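Subject: Re: [pantry-list] Fruit tray for the Westell open evening

> I think one tray with everything on it is fine. Dried jujubes,
> the small oranges, something sweet in blocks. People can help
> themselves. It worked at Zeven and it will work here. Özkan has
> the jujubes in 2 pound bags, so I'd get 6 and be done with it.

I'm not convinced it worked at Zeven. I was on cleanup there and brought home most of a bag of jujubes, which are still in my cupboard. Six bags is a lot of dried fruit for 26 people, half of whom will take one look at the wrinkles and reach for an orange.

I also don't buy the one tray idea. The oranges roll, the jujubes end up on the tablecloth, and by 9 the whole thing looks picked over.
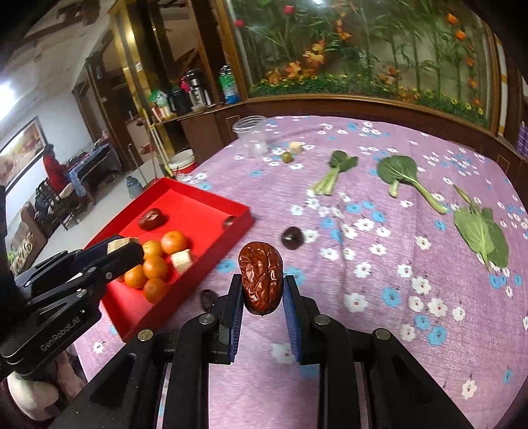 Small oranges are the one part I'd keep as is. They need no plates and no knife. For the jujubes, I'd want a bowl of their own and a saucer next to it for the pits - last time the pits went into the flower pots. A card saying what they are wouldn't hurt either.

As for Skarnutia delivering for free, I'll believe it when I see the bill. They said the same in January and then added a charge for the crate.

So 2 bags from me, no more. If anyone wants the other four, please say so on the list before the order goes in, and say where you plan to store what's left.

> Also, can we use the red tray again?

Fine by me, if someone washes it first.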